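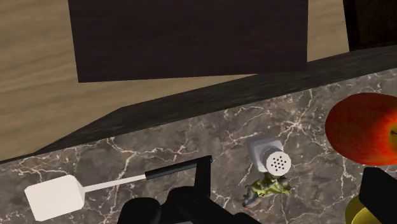 The fieldwork prize run by the Stultness Institute has gone this year to Amber Treloar, an anthropologist whose study of shared kitchens in the former mill town of Quispe took 3 years to complete. Treloar recorded 638 meals and interviewed residents of four housing blocks, asking who cooked, who paid and who washed up. Her chapter on surfaces treats the worktop as a boundary: dark marble crossed by thin white veins, for instance, was read by older tenants as a sign that a kitchen belonged to the landlord. Younger tenants made no such link.

The judging panel, chaired by Marjorie Garside, considered the method as well as the findings. Treloar returned each transcript to the household concerned and removed any passage on request -- a step that reduced the archive from 1,555 pages to 986. The remaining pages are held by the Trultum Library, where access is by written application.

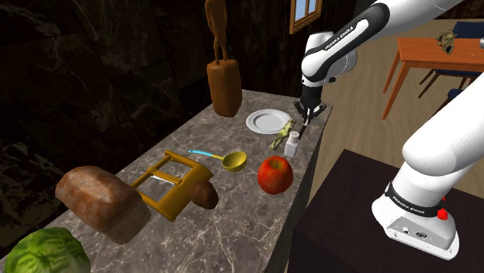

Bread, lettuce and a potato on a veined marble worktop.

Ryan Bunting, who supervised the early stages, said the cuts had delayed publication but improved the index. A second volume, on food storage and borrowing, is due in July. The prize money will pay for its translation.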